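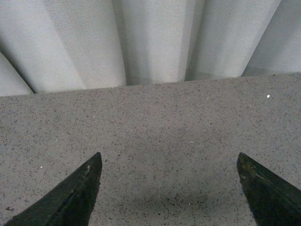 Home Courses Timetable Handouts Contact

Drawing from Observation, Handout 8
Two Cups on a Table: Ellipses, Gaps and Cloth

Please read these notes before you come to the studio. We have 57 minutes of drawing time in each half of the session, and it passes quickly if you must still ask what the exercise is.

1. The purpose

Last week we drew boxes, and the Nenov sheet about straight edges is still valid. Now we take round objects. A cup looks like an easy thing, but it has two difficult parts: the opening, which we see as an ellipse, and the foot, where the object touches the table. Most beginners draw the opening too round and the foot too flat. The result is a cup which we see from two different heights at the same time.

The two ellipses belong to the same cup and they must agree. When you look down at it, the curve of the foot is normally a little rounder than the curve of the rim, even if the foot is smaller. Draw the whole ellipse of the foot lightly, also the part you can't see, and remove it later.

2. Where to begin

Begin with the back edge of the table. It is the longest line on your paper and everything else is measured from it. Hold your pencil level at arm's length and compare. If the edge rises to one side, let it rise in your drawing also. Many students correct it without noticing, because they know that a table is level.

After this, mark the outer limits of each cup with four short lines. Don't draw any curve yet.
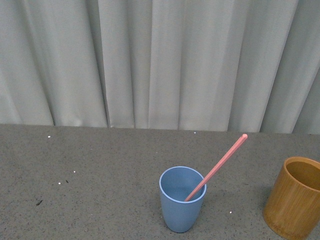 Fig. 1. Table edge, curtain folds, blue cup and wooden cup.

3. The curtain

The curtain is not decoration. Its folds give you vertical lines, and you can ask for every cup: which fold is above it? Is the dark crease to the left of the rim or to the right? This is more reliable than guessing the distance from the side of the paper.

Choose a few deep creases and leave the others until the end. If you draw all folds with the same strength, the cloth will come in front of the cups. Squint, and keep only what is still visible. The broad folds need a soft change of tone on both sides, without outline. The hem needs attention too, as it doesn't always follow the table.

4. The surface of the table

The gray surface is speckled. Do not draw the specks. Put one even middle tone with the side of the pencil, and at the end you may add a few dots near the front, where the eye expects them. The shadow next to a cup is more important than all the texture together. Here it is faint, so press lightly.

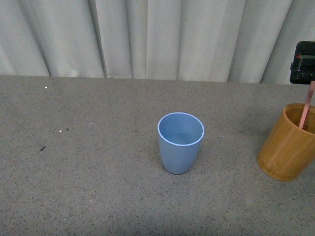

Nasrin Kazemi remarked in class that the inside of the blue cup was harder for her than the outside, and she asked whether she could leave it as white paper. My answer is no, unless it is really the lightest place you see. Compare the inside with the rim first. The rim is thin and pale, and if the inside stays white the rim disappears and the cup seems to be a solid block with a flat top.

5. Two materials, one pencil

Pale blue plastic and brown bamboo are different in color, but in pencil they are mainly light and dark. Make the blue cup with very few tones and smooth transitions. The bamboo is darker, and the grain runs up and down. A few vertical strokes are enough. When you draw the straw, find its slant before its thickness.

The gap between the cups is also a shape. Draw it as carefully as the cups themselves.
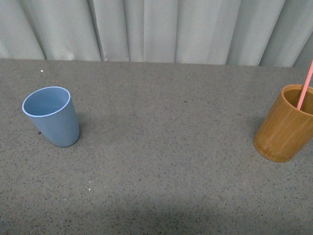

Fig. 2. Wide gap: light blue cup at left, bamboo cup with pink straw at far right.

6. Homework

Make 2 drawings of the same pair of cups at home, one with a narrow gap and one with a wide gap. Any cups are good – they don't have to match ours. Use the Lesmont pad or another paper with a little tooth. Bring both drawings on Thursday, also the one you don't like.

Additional reading: Bestari reader, page 67, the part about hidden ellipses.

Last updated: September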